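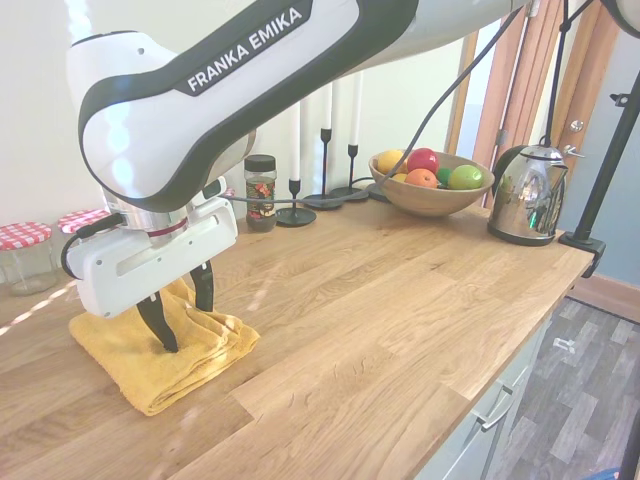
Yuk-lan reckons a folded towel on the worktop is fine as long as it's nowhere near the hob, and I've gone back and forth on that, so it gets its own line this time. I do these checks in October, before we all start cooking more.

Kitchen check – worktops and cloths

1. Towels folded and dry before they're put away. OK. The mustard one is thick and holds water for ages, so feel the middle as well as the top!

2. Nothing hanging over the counter edge. Mostly OK. I did push one cloth back (mine, sorry).

3. Cables clear of the sink and not dangling where a sleeve could catch. Needs another look. Po-yen says 30 cm from the tap, I'd go for 60 if there's room.

4. Oak worktop oiled, no black marks along the joins. OK, though the sunny bit dries out faster than the rest – one more coat there, please.

5. Jars with the gingham lids: lids on tight, kept back from the front. OK.

6. Squared-off end of the counter. No splinters that I could feel, and I ran my hand along it twice. I still catch my hip on it every single week.

7. Fire blanket on its hook. OK, but the hook wobbles. Su-chen has the right screwdriver.

8. Tea towels off the oven door handle. Not OK. Two again!

Left to do: 3, 4, 7 and 8. I'll go round again once the oil's dry.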